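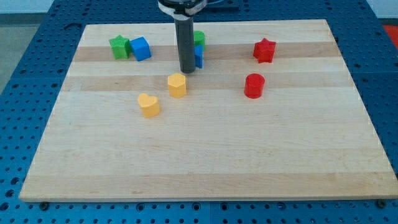

Chapter 5
Gathering Examples for a Learning System

Print this chapter | E-mail this chapter

5.1 Why the Examples Come First

A controller that learns from examples can do no better than the examples allow. Earlier chapters treated the set of examples as given and asked how a model should be fitted to it. This chapter takes up the prior question of how the set is made.

The running case is a tabletop pushing task. A single arm ends in a straight vertical shaft and moves small colored blocks across a wooden board. The blocks come in four colors, two blocks to a color, and differ in shape: stars, cylinders, a heart, a pentagon and others. The task looks simple. It is a good one for study, as a block pushed off center will turn, and the system must learn to correct for the turn.

5.2 Terms

An episode is one continuous recording of the arm under the control of an operator. A label is a short written instruction attached to all or part of an episode, such as "push the yellow heart toward the red cylinder." A reset is any change made to the layout between episodes.

Labels may be assigned before the episode or after it. In the first method the operator reads an instruction and carries it out. In the second, the operator moves blocks freely and a second person later marks the start and end of each useful motion. The Segura set, used in the exercises, was gathered by the second method and holds nearly 3,000 labeled segments.

5.3 Coverage

Operators fall into habits. Ostapchuk and Katsaros found that when layouts were left to the operator, blocks collected in one half of the board and the other half was seldom used. A model trained on such data performs poorly when a target lies in the unused region. Two remedies are treated in Section 5.4: drawing start positions at random, and drawing instructions from a fixed list so that each pair of blocks appears equally often.

Failed pushes raise a separate problem. If they are removed, the model never sees how an operator recovers from an error. The reader should settle on a rule for keeping or discarding them before recording begins, and should write that rule into the record of the set.

Filed under: Textbooks > Robotics > Learning from Demonstration

Related chapters
Chapter 3: Fitting a Policy to Recorded Motion
Case Study: The Veltov Sorting Cell
Appendix: Record Sheets for the Segura Set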